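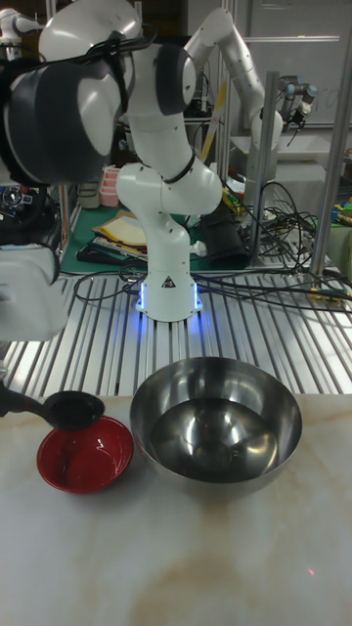
Irén Juhász, kitchenware buyer

Coltden Mixing Bowl, large

A wide, deep stainless steel bowl with a polished inside and a rounded rim. It holds enough dough for two loaves and still leaves room to get both hands in. I have used mine at home since October and it has picked up a few fine scratches, mostly from a whisk.

The small red bowl next to it is sold separately. It has a glossy finish and suits soup, rice or a beaten egg waiting to go into the mix. The black spoon is also separate.

Details
Item number: 359
Weight: 1000 g
Finish: polished inside
Lid: not included, order item 140

Care
Wash the steel bowl by hand or in the dishwasher. Dry it with a soft cloth if you want to keep the shine. Do not use steel wool. The red bowl should be washed by hand and kept out of the microwave.

Ordering
Single bowls ship from our Flultside store within three working days. Cafes and cooking schools can ask Botond Bárány for a trade price. We keep more than 400 in stock. Returns are accepted for 30 days if the bowl has not been used.

Contact Flultside Kitchen Supply | © 2021 Flultside | Back to top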